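Lastholm
Home > Packing and storage > Brown cardboard boxes > Open-top small box

Lastholm Open-Top Cardboard Box, small
Product code: LH-48
Sold in packs of 48
Sold flat. No tape or glue is needed.
In stock at Jondotgate. Please ask for delivery to other places.

Product details

This is our small brown cardboard box for keeping little things together. It has a rectangular shape and no lid, so the hand can go in directly from the top. Customers buy it for drawers, for shelves, for wardrobes and for the sorting work before moving to another house. Small shops also buy it for the counter or for the back room.

The cardboard is single wall, brown on both sides, without printing. You can write on it with a pencil, a ball pen or a marker. If you prefer labels, the paper labels of Fekeo stay well on this surface, but they will take some of the brown paper away when you pull them off. For a box which changes its contents often, we advise to write with pencil.

The cut edges are left as they come from the machine. They are not sharp, but the colour is a little paler than the sides. We are telling this because one customer asked if the edge was damaged. It is normal for this kind of board.

How to fold

1. Lay the sheet on a table with the fold lines facing up.
2. Bend all lines once by hand before you start to build.
3. Raise the two long sides.
4. Turn the corner flaps inside and close each short side over them.
5. Push the small tabs into the slots in the bottom until they hold.

The first box is slow. After this it goes quickly. If a tab does not enter, please do not force it with scissors — open the slot a little with the back of a spoon.

What it is good for

Small toys, hair clips, sewing pieces, charging cables, balls of wool, keys, travel-size bottles, socks for a baby. The recommended load is 1000 g when you carry the box and a little more when it stays on a shelf. It is not made for liquids, for food without wrapping, or for a damp place such as a laundry floor.

The box can stand on a soft surface like a bed while you are sorting, and many people work in this way. Keep heavy pieces in the middle so that it does not lean.

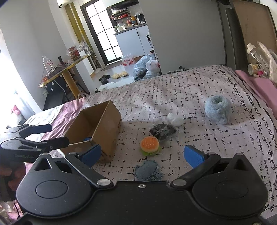

Open-top box on a patterned cloth, with small items to the right of it.

Pack and price notes

One pack has 48 sheets, all the same size. For orders of 500 sheets or more, please write to us first and we will make a separate price. Bigger orders leave the warehouse in 7 working days. We do not open a pack to sell single boxes, but at the Jondotgate counter you can hold a folded one and try it with your own things.

Returns are accepted when the plastic band around the pack is not cut.

Questions from customers

Does it have a lid?
No. The lid for the Siddiqui drawer box has a different size and will not fit. A lid for this model is planned for October.

Can I put one inside the other?
Only when they are flat. Folded boxes have straight sides, so they do not go one in another.

Is the brown colour always the same?
It can change a little from one delivery to the next. If the colour match is important for you, please order the full quantity at one time.

Can it go in the recycling?
Yes, with paper and cardboard. Remove labels and tape first if your council asks for it.

Customer comments

"I bought one pack for the children's room and now I use them also in the kitchen drawer. The bottom tabs were stiff for the first few, then fine." — Nilmini Bhattacharjee

"Good size for my repair bench. I would like to have a lower one for screws." — Tsz-kin Shih

Related products
Lastholm open-top box, medium
Lastholm divider card for small box
Fekeo paper labels, white
Siddiqui drawer box with lid

Page updated June 24, 2021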